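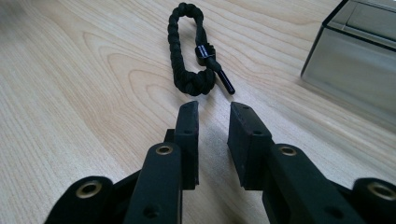
Cord and Table: the Skarport Accessories Gallery

3 min read

The Skarport gallery presents small accessories as they look in everyday use, laid on an ordinary table and without display stands or coloured cloth. The page is maintained by the Bustley shop and is refreshed each May, when the new season's cord arrives. Customers are welcome to consult it before placing an order or visiting the counter.

Braided bracelet, black. The cord is thick and matt, woven in a tight plait that gives it a knobbly, rope-like feel. It fastens with a small black metal clasp and a slim toggle bar of the same colour. Laid down unfastened or fastened, a bracelet of this type will settle into a long oval and may show a slight twist, which is normal for a firm braid and does not affect wear.

Care of the cord. Braided pieces should be wiped with a damp cloth and left to dry flat for 2 hours, away from radiators and direct sun. Soap should be used sparingly. The toggle should be checked every few weeks, and any piece with a frayed end may be returned to the Bustley counter for re-ending. The repair service is available on Friday and takes 15 minutes in most cases.

The table. Pale wood was chosen for the gallery so that dark cord can be seen clearly against it. The grain runs in flowing lines across the top, curving in places and stretching out on the diagonal in others. Visitors frequently enquire about the surface itself, which belongs to the Lavby range and is available to order separately through the shop. Delivery is arranged with the customer once the order has been confirmed.
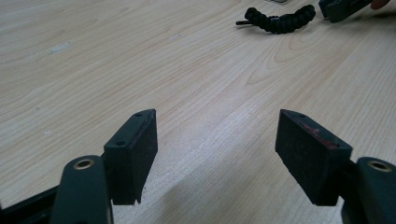
Can a bracelet with a metal clasp be left on a pale wooden table overnight?

A dry bracelet may be left without difficulty, but a damp one should be placed on a cloth or in a dish, as moisture held under the cord can mark the finish.

Orders for braided pieces are accepted at the counter and by post. Lengths can be altered before dispatch if the wrist measurement is given with the order. The Cavalcanti cord collection will be added to this gallery when stock has been received.

2 comments · 3 shares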